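2020-10-04
By Ustyna Didenko

The first thing to change was the lunch conversation. For years the finishing kitchen at Selberg had talked about football, sisters-in-law and the price of parking. Within a week of the new pair of arms going in upstairs, we talked about nothing but oranges.

I should explain that we dry fruit. We also glaze it, box it and send it to hotels, which put it on the side of desserts where guests move it politely out of the way. A person on my shift can get through 600 slices before the first tea break, and will be thinking about something else entirely while doing it. That is the skill, if you ask me. Management calls it "low-value handling", a phrase I have never heard from anyone who has had to do it in thin gloves.

So Kisine, the firm upstairs that makes these things work, was asked to see whether a tray, a plate and a small oven could be managed by two arms bolted to a table. We were invited to go up in pairs and have a look, the way you might be invited to meet your husband's new secretary.

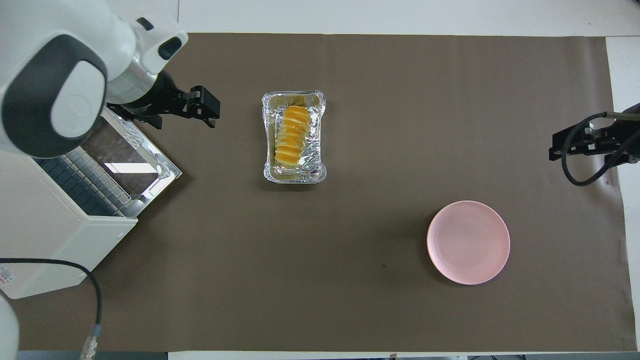 I went up expecting to be either frightened or smug. I had both speeches ready. What I felt instead was a sort of professional irritation, of the kind you feel watching somebody else butter toast. You want to reach in. An orange slice is a nuisance: it bends, it sticks to its neighbour, and it has a rind on one side and practically nothing holding it together on the other. I have never once had to think about this. The young man from Kisine had thought about it for 7 months and looked it.

He asked me how I knew how hard to pinch. I said you pinch it until it comes. He wrote that down, poor lad, and asked whether I could be more specific.

I have come to believe that this is the real change automation brings to a workplace, long before anybody's job goes anywhere. You are asked to account for yourself. Things you did without noticing become "steps". Svitlana Marchuk, on the next bench to mine, was asked to lay out slices slowly while talking, and found she could do one or the other. She went home with a headache and came back the next day worse at her job than she had been in two decades. It took her until Thursday to forget what she knew and get her speed back.

There was a time when the firm paid consultants for this sort of knowledge. Now it gets it from us between breaks, and we get a biscuit. I don't say this bitterly, as they were good biscuits. I do say that if my pinch is worth writing down, it is worth something on the payslip, and I would like that settled while they still need to ask me questions.

The optimists tell us the arms will take the dull work and leave us the interesting part. I have looked carefully for the interesting part. As far as I can tell it consists of filling in the sheet that says how the dull work went. 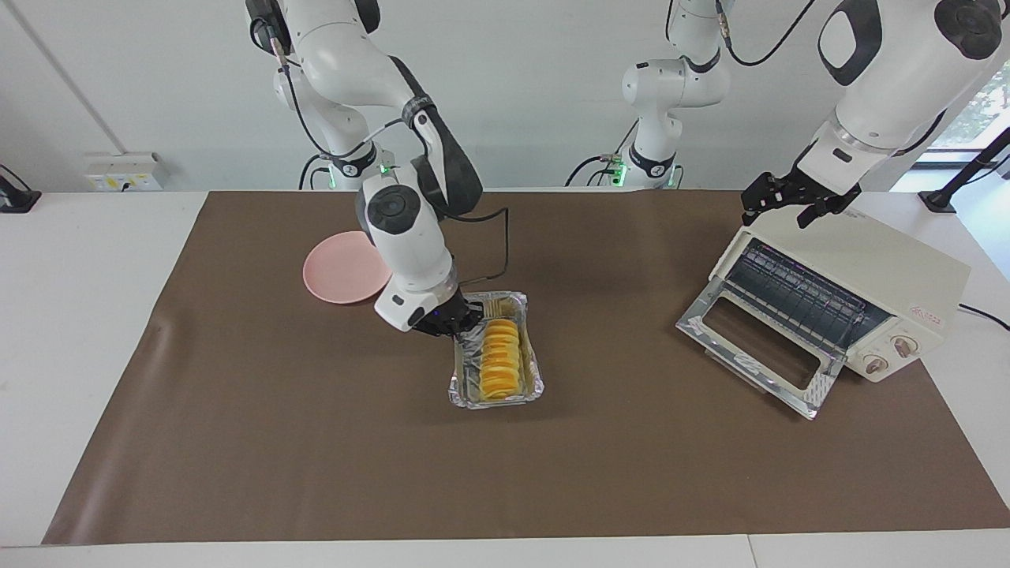

Svitlana thinks I am being unfair, and has asked me to put her side. Her wrists hurt, she says, and mine do too, and anyone who gets sentimental over laying out fruit can come and do her Fridays. She would hand over the trays tomorrow and not look back. What she wants is to be the one who looks after the arms, on a proper grade, with the training done in working hours.

I have no answer to the wrists. They are the best argument anybody has made, and I notice it wasn't made by management, whose slides were all about throughput. But I asked her who had promised her the grade, and she said it had been mentioned. At Selberg a great deal has been mentioned. The window in the changing room was mentioned in April, and it still doesn't shut.

We are to have a meeting on it, with up to 3 of us allowed to attend from the benches. Svitlana is going, and so am I, and we have agreed to argue on the bus beforehand so as to be on the same side by the time we get there. I am taking a list. Training in paid time is at the top, then the grade, in writing, then the window.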